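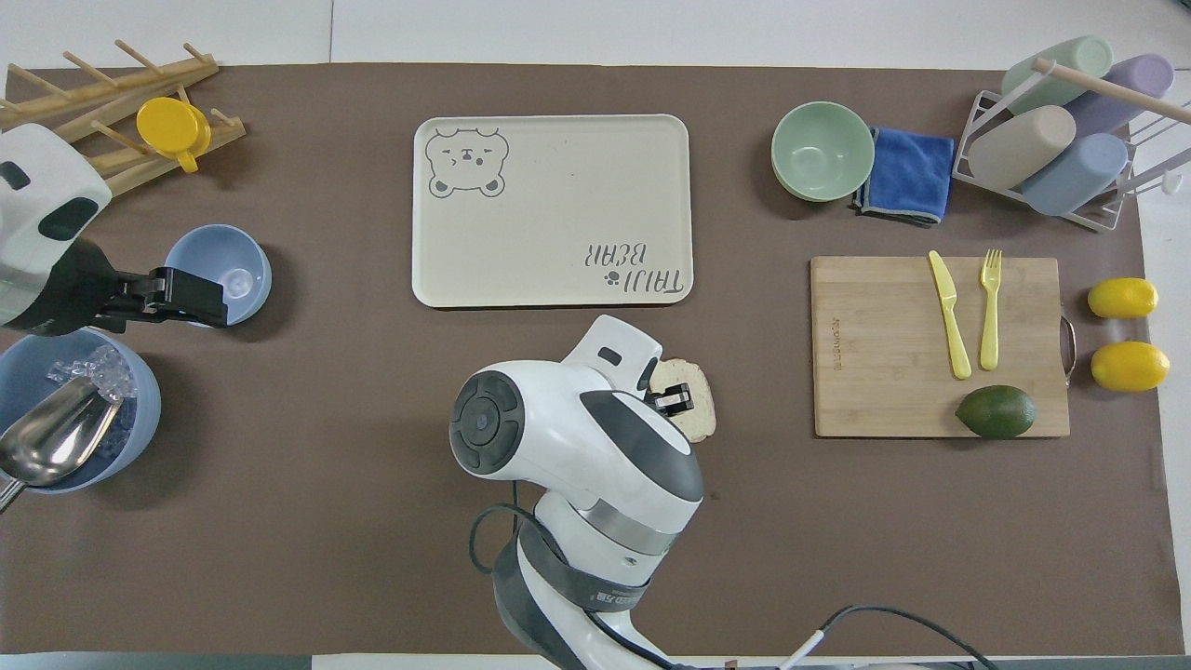
2 min read

Last updated: July, 9:14 a.m.

Home News Robotics Funding Reviews About Contact

Search this site Enter keyword Go

Braltel says its new training method, called Skemier, lets a pair of robot arms learn a kitchen job from 39 human demonstrations. The company put out a short paper and a set of stills this month, and the headline number has been passed around a lot since. It deserves a slower read than it has been getting.

The claim goes like this. Older approaches, by Braltel's own account, needed 100 demonstrations or more before a two-armed robot could get through a task with several steps. Skemier cuts that down by splitting each demonstration into short pieces and letting the software reuse a piece wherever it fits. A reach toward a bowl learned in one task can be borrowed for another. The company tested it on 14 kitchen tasks, among them making a sandwich and getting ice out of a bowl with a scoop.

That is a sensible idea, and it is also an old one. Labs have been cutting demonstrations into pieces for years. What Braltel says is new is how the software picks where to cut, and on that point the paper gets thin. There is one page on it, with a diagram, and a promise of more detail later. 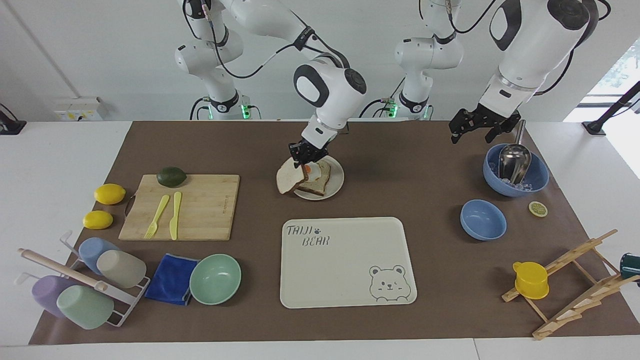 The bigger trouble is what counts as a success. For the sandwich task, the robot gets full marks if the top slice of bread ends up touching the bottom one. It doesn't have to line up, and the filling doesn't have to stay put. A person grading the same sandwich at a lunch counter might see things differently. For the ice task, closing the gripper on the scoop and lifting it earns half the points, even if no ice ever reaches the other bowl.

Then there is the table. Lemons, cups, a cutting board and a drying rack share the mat with the sandwich, and Braltel describes this as a "cluttered home setting." Cluttered compared with a bare lab bench, sure. But the paper says every test run started with each item within a hand's width of where it sat during training. Most kitchens don't reset themselves between meals.

Gaillard, a rival that sells two-armed systems to food packers, tried something close to Skemier last year and dropped it. In a blog post at the time, the firm said its results fell apart once the dishes were swapped for ones of a different size. Braltel did run a dish-swap test, but on only 2 of its tasks, and it reports those scores in a footnote. They are lower. The company doesn't say by how much the bowls differed.

Braltel told us by email that the number of demonstrations is "the metric our customers ask about" and that wider tests are planned. It would not say when, or whether outsiders will get to run them.

The code isn't public yet. Ullent, a small testing outfit that checks robot claims for buyers, says it has asked for a copy and for the raw scores from all the runs, including the failed ones. As of this morning it had received neither.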